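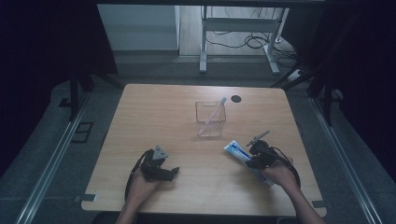
Figura 3. Posto de coleta durante a tarefa da escova de dentes: uma garra manual em cada mão, o tubo de pasta preso na garra direita e a escova apoiada no suporte transparente.

3.2 Posto de coleta e instrumentos

As demonstrações foram realizadas no âmbito da disciplina de projeto integrador do curso técnico em automação, oferecida pelo Instituto Pletance a estudantes do último ano. O posto de trabalho reproduz uma bancada de uso doméstico. Sobre o tampo de madeira clara permanecem somente os objetos exigidos pela tarefa em execução, e o estudante opera duas garras de mão, uma para cada lado do corpo (Figura 3). As garras foram montadas pelas próprias equipes a partir do conjunto didático Skerico, cuja documentação de montagem integra o material da disciplina.

A opção por garras empunhadas, em lugar da teleoperação de um braço, decorreu de duas restrições. A primeira é de ordem material: o laboratório dispõe de um único manipulador, o Kinnear, compartilhado com outras turmas, e o calendário não comportaria sessões individuais de teleoperação. A segunda diz respeito à formação dos participantes. Em semestre anterior, observou-se que os estudantes dedicavam a maior parte do tempo de laboratório ao domínio do dispositivo de comando, restando pouco espaço para a discussão da tarefa em si. Com as garras de mão, a fase de familiarização passou a ocupar uma única aula.

Cada garra possui um par de mordentes de curso curto e, na parte superior, uma placa cinza inclinada. O cabo sai pela parte posterior do corpo. As equipes foram orientadas a manter folga suficiente no cabo antes do início de cada tentativa, já que a tração lateral altera o punho do operador e compromete a regularidade da trajetória. O tampo é fixado por grampos metálicos na borda próxima ao operador, medida adotada depois que as primeiras sessões revelaram pequenos deslocamentos da mesa entre uma tentativa e outra.

3.3 Definição das tarefas

Foram definidas 4 tarefas bimanuais, todas relacionadas à rotina de higiene e organização pessoal. A escolha do domínio atendeu a uma solicitação do projeto de extensão Prirnmont, voltado a tecnologias assistivas, com o qual a disciplina mantém parceria. As tarefas são: (a) transferir a escova de dentes do suporte para a mão oposta; (b) aproximar o tubo de pasta da escova e devolver ambos à posição de repouso; (c) dobrar uma toalha de rosto em duas etapas; e (d) guardar um pente em estojo aberto.

A tarefa (b) recebe atenção particular neste artigo por reunir dificuldades que as demais apresentam isoladamente. O tubo é deformável, e a força de preensão modifica sua geometria ao longo da tentativa. A escova, apoiada em diagonal no suporte, admite várias orientações iniciais, e sua retirada exige um movimento ascendente que evite o tombamento do recipiente. Acrescente-se que o suporte é transparente, característica que dificulta a estimativa de sua posição por métodos visuais e que foi mantida de forma deliberada no protocolo.

Estabeleceu-se como início da tentativa o instante em que o tubo se encontra preso em uma das garras e a outra garra está livre, com a escova no suporte. O término corresponde ao retorno dos dois objetos às posições de repouso. Não se aplica pasta à escova em nenhuma etapa: a aproximação é considerada concluída quando a tampa do tubo se encontra sobre as cerdas, segundo julgamento do avaliador. A simplificação foi discutida com as equipes, que apontaram, com razão, a perda de realismo dela resultante. O tema é retomado na seção 5.

3.4 Procedimento de coleta

As sessões tiveram início em outubro e foram conduzidas em duplas. Enquanto um dos estudantes executava as demonstrações, o outro registrava as ocorrências em planilha própria, com a indicação de quedas, colisões com o suporte e interrupções voluntárias. Os papéis eram trocados ao final de cada bloco. Nenhuma sessão ultrapassou 60 minutos, limite fixado pela coordenação em razão da fadiga de antebraço relatada nos ensaios preliminares.

Entre tentativas, a dupla reposicionava os objetos livremente dentro de uma região delimitada na ficha de tarefa. Evitou-se o emprego de marcações permanentes sobre o tampo, que poderiam ser aprendidas pelo modelo como referência espúria. Em contrapartida, a ausência de marcações tornou menos uniforme a distribuição das posições iniciais, com concentração perceptível na porção central da mesa. As duplas que receberam essa observação por escrito passaram a variar mais as posições nos blocos seguintes.

Ao todo foram gravadas 533 demonstrações, das quais 500 foram aceitas após revisão. As restantes foram descartadas por falha de sincronização entre as garras ou por registro incompleto. Demonstrações com erro recuperado, como a retomada da escova após escorregamento, foram preservadas e identificadas na planilha, por se entender que contêm informação útil tanto para o treinamento quanto para a análise pedagógica.

3.5 Acompanhamento pedagógico

O acompanhamento baseou-se nas planilhas de ocorrência, nos relatórios de equipe e em uma entrevista coletiva ao final do período. Os relatórios seguiram roteiro comum, com espaço para que cada equipe descrevesse a estratégia adotada na coordenação entre as mãos. Surgiram dois padrões principais. Parte das equipes preferiu manter o tubo imóvel e conduzir a escova até ele; as demais retiravam a escova, estabilizavam-na à altura do suporte e moviam o tubo. A segunda estratégia foi descrita nos relatórios como mais confortável, embora demandasse maior afastamento inicial entre as garras.

A discussão dessas diferenças em sala levou as equipes a formular, por iniciativa própria, uma convenção de registro da mão dominante e da mão de apoio em cada etapa. A convenção foi incorporada à ficha de tarefa e aplicada retroativamente às demonstrações já aceitas, mediante nova leitura das gravações. Os casos ambíguos foram decididos por consenso entre a dupla responsável e uma segunda dupla, sem participação do docente.

Os critérios de avaliação da disciplina não incluíram o desempenho do modelo treinado. Foram considerados a completude dos registros, a qualidade da documentação das garras e a fundamentação das decisões relatadas. A transferência das demonstrações para o manipulador Kinnear, realizada em etapa posterior, é descrita na seção 4.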